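Questions people ask before their first shift

Collected by Rosalind Dvorak from two seasons of new operators at Gerko. If yours isn't answered, ask Valentin Lehner, who will answer a slightly different question at length.

What am I being asked to do?

You drive the arms through a task, start to finish, and the system records what you did. One run from start to finish is an episode. The policy learns from a pile of episodes, including, we have discovered, your habit of tapping the table twice before you pick anything up. Please don't tap the table.

How many episodes make a shift?

Up to 90, on a good day with a short task. Our best logged shift is 116, held by Marisol Zamora, who would like it known that she took a lunch break. Speed is not the measure. A slow clean episode goes into training and a fast sloppy one goes into a folder we never open.

How long should one episode take?

Most of the current tasks come out near 30 seconds. If you are well past a minute, stop, mark it and reset. Long hesitations are still data, and a policy trained on them will hover over a block with the expression of someone reading a menu.

Do I need to know anything about machine learning?

No. Corinne Dunleavy came to us from upholstery and her grasps are the smoothest in the building. Several people with doctorates have been asked to go back to the practice task.

I dropped the object. Do I throw the episode away?

Not if you recovered. Pick it up, finish, and tag the run "recovered." We want those, within reason. What we don't want is a drop followed by a human hand coming in to tidy up, as the policy then concludes that hands arrive when things go wrong.

Can I drop things on purpose, then?

Only when the task sheet says so. Staged drops look staged. Dexter Pettigrew once did an afternoon of them and the arm picked up his sense of drama.

What is Wiltov, and why does it beep?

Wiltov is the recorder. One beep means it is recording, two beeps mean it has stopped, and a long one means the disk is full and has been for a while. Check the disk before you start.

What goes in the notes field?

Anything a stranger would need. "Left gripper slipped, regrasped lower" is useful. "Weird" is not, though it remains our most common entry. Write the notes straight after the episode. By the end of the shift they all blur together and you will begin making things up.

Does it matter how messy the table is?

The layout is part of the example. A policy that has only ever met a bare surface tends to take the first stray object very personally, so the clutter tasks leave other things lying about while the arms get on with their work.

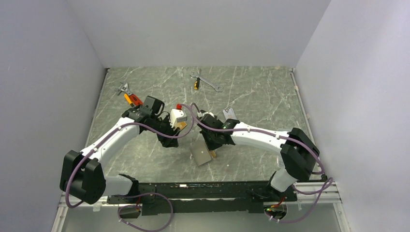

Clutter is chosen from the Entili list, and each item goes down at a fresh angle between episodes. Shiny and dull things should be mixed, and so should large and small. A chrome open-end wrench set diagonally toward the back, with an adjustable one off by the far left corner, is a decent spread for hand tools, and a small block of light wood nearer the grippers gives the policy something plain to ignore. Resist lining things up. Everyone believes they are placing objects at random, and everyone has a favorite corner.

Should I watch the cables?

Yes, at every reset. The cables travel with the arms and will drape themselves over whatever is tall. If one is pulling on an object, end the episode and tag it "cable."

Who decides whether my episodes are any good?

Prustden, our review queue, plays each one back to a second operator, who keeps it, trims it or rejects it. You will also review other people's. Reviewers are kinder before ten in the morning, so upload early.

Will the robot end up moving like me?

A little. It learns from all of us at once, which means that since May it has had Corinne's wrists and Dexter's patience. We are collecting more data.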